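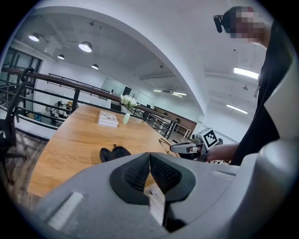 Long tables on a landing: yes or no?

kernstead_celeste
I'm all for it! We put a long wooden one beside our railing in January and I love it (honey-brown, so warm!). White flowers in a green vase and I'm happy.

Teemu27
Love the wood, but shoes on a table? Never. Floor!

filipa_c
Oh come on, Teemu, clean ones are fine for 2 minutes while you lace up.

Teemu27
Still no. Flowers and papers, sure.

rigo_L
Team flowers! Keep the vase in the middle though, mine went over the rail once. What do you oil yours with, Celeste?

kernstead_celeste
Savik, two thin coats. Gorgeous stuff!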